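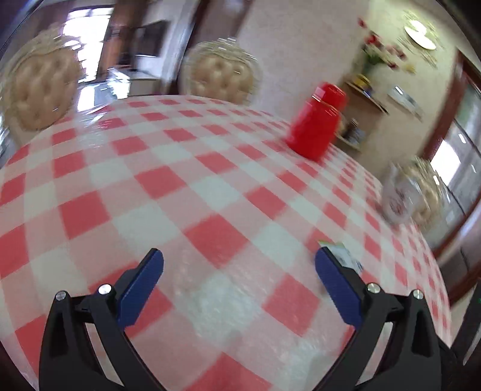 *Figure 1. Table with red-and-white checkered tablecloth.*

## 3. Stain removal from table linen at low wash temperature

Warrick Lockyer, Ulla Huttunen

The test compared two detergents, Husska and Ernatum, on cotton tablecloth fabric stained with black coffee. Swatches were cut from a single bolt, stained with 9 ml each, and left flat overnight before washing.

### 3.1 Method

All loads were run at 27 °C on the short cycle. Dose followed the label. A total of 23 swatches were washed per detergent, with plain water as the control. Color difference against unstained fabric was read at the center of each swatch after line drying. The full set of readings (2,259 rows) is in Appendix B.

### 3.2 Results

Ernatum left a lower mean color difference than Husska on white areas. On red areas the two could not be separated, and the control was only slightly worse. Two Husska readings were dropped after the meter lost calibration.

### 3.3 Limits

Water hardness was not controlled. The Plernmont supply changed over in March, between the first and second batches, and the batches should be compared with care.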